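Votia Mellor low table, dark finish
Reviewed by Liv Sundqvist

Price as tested: $648, delivered
Weight: 33 kg
Assembly: four legs, bolts and key supplied
Finish: factory lacquer over stain

The Mellor is a solid wood living room table in a dark reddish-brown. It sits in the middle of the Votia range, above the veneered Wimar and below the Hindmont, which has a drawer. I bought it in March to go in front of a carved sofa whose color is hard to match. Most dark tables sold now lean toward gray or black. The Mellor leans toward red, and under a warm bulb it leans further. Order the stain sample first if your other furniture is walnut.

Assembly took one person a little under an hour. The leg bolts run into threaded metal inserts, and all of them started by hand without cross-threading. The key in the box is too short to get decent torque on the last half turn, so use your own. One foot was proud of the others on our floor and the table rocked. There are no adjusters. A felt pad fixed it, but levelers should be fitted at this price.

The top was flat on arrival, checked with a straightedge along the length and on both diagonals. I checked again after the heating season and found no change I could measure. The underside is stained but has a thinner coat than the top. Edges are eased slightly and are comfortable against a shin.

The lacquer is the weak point. It resists water well: a wet glass left overnight made no ring. It resists scratching less well. A ceramic mug with an unglazed foot left fine marks on the second day, visible in low sun from the window and hard to find otherwise. Votia's care sheet says to rub these out with 4000 grit and a drop of oil. I tried that on the end nearest the curtain. The scratches went, and so did a little of the gloss, leaving a patch that shows from one side of the room. Crescencio Echevarría, who refinishes furniture for a living, looked at it and recommended paste wax over the whole top instead. That evened out the sheen. It has to be repeated every few months.

Dust shows on a surface this dark by the following afternoon. Plant pots need a saucer with a cork base, or better, a place on the floor. Plastic bottles and coasters with a smooth underside left nothing behind in our use.

The return terms are fair on paper: 100 days, original carton required. The carton is large and will not fold flat without being cut – bear this in mind before you recycle it.

I would buy the Mellor again for the color and the flat top. Buyers with small children or unglazed pottery should look at the oiled version, which costs the same and can be repaired in patches.

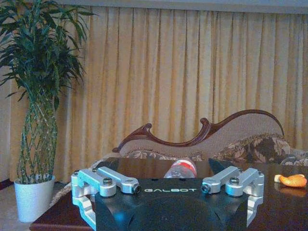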